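4. Recording the hanging task

By now your two arms should be homed and the Plalo recorder should show a green bar for each camera. If one is still gray, go back to section 3, because I promise it won't fix itself while you fold shirts (I've tried).

4.1 Before you start

1. Put the laundry basket where both arms can reach into it without stretching.
2. Set the rack so a hanger can go over the rail from the front.
3. Keep the clothespins in their tray and the spare hangers off the table.
4. Open a new session in Plalo and type the garment type, then your initials. Siebe Stevens sorts everything by those two boxes, so please spell them the same way every time!

Note: Mix your shirts. Our first batch at Jollness was 100 episodes of pretty much the same shirt, and the model got wonderfully good at that shirt and nothing else. Prints, plain ones, light, dark, big necks, small necks, throw them all in.

4.2 Recording one episode

1. Press the left pedal and wait for the beep.
2. Pick up a hanger with one arm and feed it in through the bottom of the shirt or through the neck, whichever you find easier. I go in through the neck.
3. Straighten the shoulders. Take your time here, the policy copies your hurry too.
4. Clip the shirt to the hanger with a clothespin.
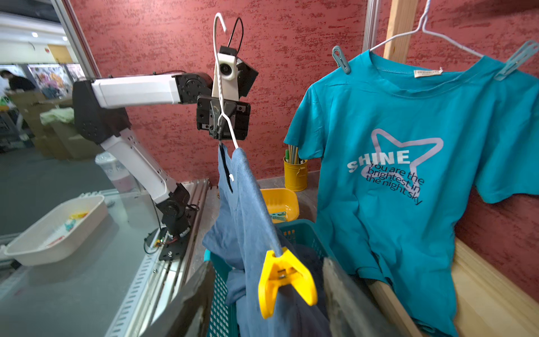
5. Move over to the rack slowly and lower the hook onto the rail. Let go only when the rail is carrying the weight.
6. Back both grippers away until they're well clear, then press the right pedal to save.

Caution: Keep your free hand away from the pedals between episodes. A double tap on the left one starts a new file on top of the old one, and there's no undo in this version.

Note: If you drop a clothespin, leave it and carry on with another. Picking one up halfway through is fine as well, as long as you do it with the arm. Never reach in by hand while the bar is red.

4.3 Twisted hangers and other messes

You'll get plenty of these, and I want you to keep them. Sabina Danko went through the 3,410 episodes we had in February 2021 and the recoveries were the part we were shortest on. So when a shirt bunches up, don't stop! Pinch the fabric low down, ease it straight, and keep recording.

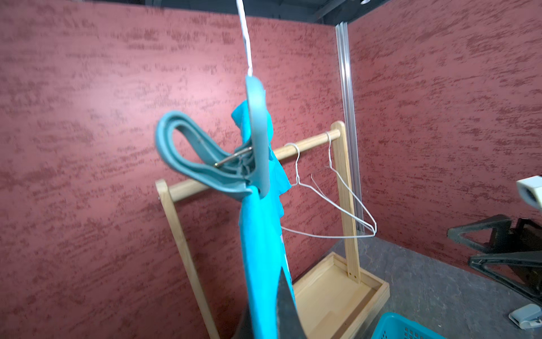

Figure 4. Wrist view: gripper holding the lower part of a bunched T-shirt.

1. If you get it sorted, save as usual and tick "recovery."
2. If you've been at it for 12 tries, press save and tick "failed." We use those too.
3. Take a break before the next one. Your wrists will thank you.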